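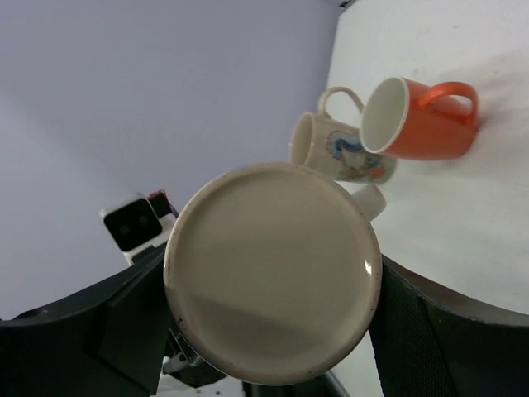

Someone wrote on the sign-up sheet for tonight that they'd given up coffee twice and tea once, and could I please talk about how to make a decent cup at home without buying a machine the size of a carry-on. Yes! Gladly. That's pretty much the whole talk.

(Slide 1, wait for the people at the back to sit down)

Hi everybody. I ran the drinks counter at Pleseo for 5 years, and before that I drank instant out of a jar and was perfectly happy. I still keep a jar. So I'm not here to make anyone feel bad about what's in the cupboard.

Ask: who has a scale in the kitchen? Hands up. Who uses it for coffee? (Usually a lot of hands go down, leave room for the laugh.)

(Slide 2, water)

Start with water, and I'll keep it short because I went on way too long about water when I gave this in September. If your tap water tastes fine in a glass, use it. If it tastes like a swimming pool, run it through a filter pitcher first. Done. Moving on.

(Slide 3, grinding)

Okay, this is where I'd put the money. A cheap hand grinder with burrs in it beats an expensive coffee maker fed with stale grounds, every time I've tried it. I use a Funorano, which squeaks, and I've stopped hearing the squeak. Grind right before you brew. For a French press you want it about like coarse sea salt, and for a paper filter you want it more like table salt. Pass the two jars around now, and tell them the lids are on for a reason, the last group got it all over the carpet.

(Slide 4, amounts)

17 grams of coffee for a normal mug. Write that down if you write one thing down. No scale? Three rounded tablespoons gets you close, and you adjust from there. Too sour, grind finer. Too bitter, grind coarser. Change one thing at a time or you'll never know what fixed it (I have notebooks full of this mistake).

(Slide 5, tea people, hello)

Green tea hates boiling water. I go for 165 degrees, and if you don't have a thermometer, boil the kettle and let it sit with the lid open while you put the dishes away. Black tea, go straight off the boil. Take the bag out! I know some of you leave it in all morning, my whole family does.

Warm the cup with hot water first, dump it, then pour. Sounds fussy, takes no time, and the last third of your drink won't be sad.

(Slide 6, cold stuff, skip if we're past 7:30)

Cold brew is the laziest good coffee there is. Coarse grounds, cold water, fridge overnight, strain it in the morning. The beans I brought are Adebisi, the medium roast, and they work really well for this.

(Questions. If someone asks about decaf, say yes, it's gotten much better, and point to the sample pot by the door. Remember to plug the pot in before starting!!)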